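Game-day gear: washing, drying, fixing stuff at home

Season starts up again and the mudroom already smells. Two kids in rec basketball plus my husband's Tuesday-that-keeps-moving pickup game, so I do a lot of this. Quick list, no order.

Jerseys. Inside out, cold water, gentle. Numbers crack if you run them hot, had a nice one from the Feltano league go to flakes in one winter. Never the dryer. Hang by the bottom hem, not the shoulders, or you get those little pointy bumps. No fabric softener on anything stretchy, it coats the fabric and then the sweat just sits there.

Smell that won't leave: cup of white vinegar in a sink of cool water, half an hour, then wash like normal. Don't mix with bleach. Ever. If one round doesn't do it do a second one before you give up on the shirt.

Shoes. Pull the insoles as soon as you get home. Loosen the laces all the way down, tongue out, stuff with newspaper. Swap the paper before bed. Baking soda overnight in an old sock, one per shoe, knot the top. Loose powder works too but you'll be shaking it out for a week. Keep them off the radiator, the glue lets go. I lost a pair of Dorkinons that way, whole sole came off at halftime.

Slippery soles on a dusty gym floor, wipe with a damp washcloth and dry on a towel. Fine for a game or so. Keep a washcloth in a zip bag in the side pocket.
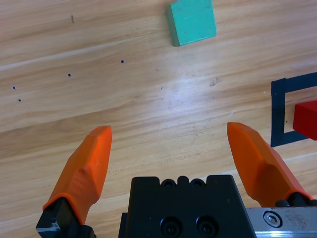 Laces. Frayed end, wrap with a bit of clear tape, tight, trim at an angle. Or dip the tip in clear nail polish and let it dry standing up in a glass. Meenakshi Nautiyal does hers with heat shrink tubing from the hardware store, looks much better than mine.

Ball care. Leather ball, barely damp cloth, no soap, dry it right away. Indoor only, I mean it. Rubber ball can have dish soap and a soft brush, go nuts. Wet the pump needle before it goes in, dry needle wrecks the valve. Check pressure after the ball's been inside a while, a ball that sat in a cold trunk always reads low and then you overpump it. Guess how I know.

Water bottles. Straw and gasket come OUT. There is a gasket, look under the lid. Hot water, dish soap, skinny brush. Baking soda paste for the brown ring. Store with the lid off.

Knee pads and sleeves. Close the velcro before washing or it will eat everything in the load. Mesh bag. Velcro that quit grabbing is usualy just full of lint, pick it out with a stiff toothbrush or a pin.

The bag itself. Empty it. All of it, every pocket. Vacuum the bottom, wipe with soapy water, leave it open upside down over a chair. Mine is a Paquette, around 200 games in it and the zipper still runs, I rub a candle stub on the teeth every September.

Mouthguards. Cool water and toothpaste brush, never hot, they warp. Case needs holes in it. If it doesnt have any, drill a couple.

Driveway net. Nylon goes stiff and rips at the top loops first. Bring a zip tie and a stepladder, have someone hold the ladder. Raed Twal wrote in to say zip ties snap in deep cold and he uses paracord. Haven't tried it yet, will when this one goes.

Next time: grass stains, and getting gum off bleacher cushions.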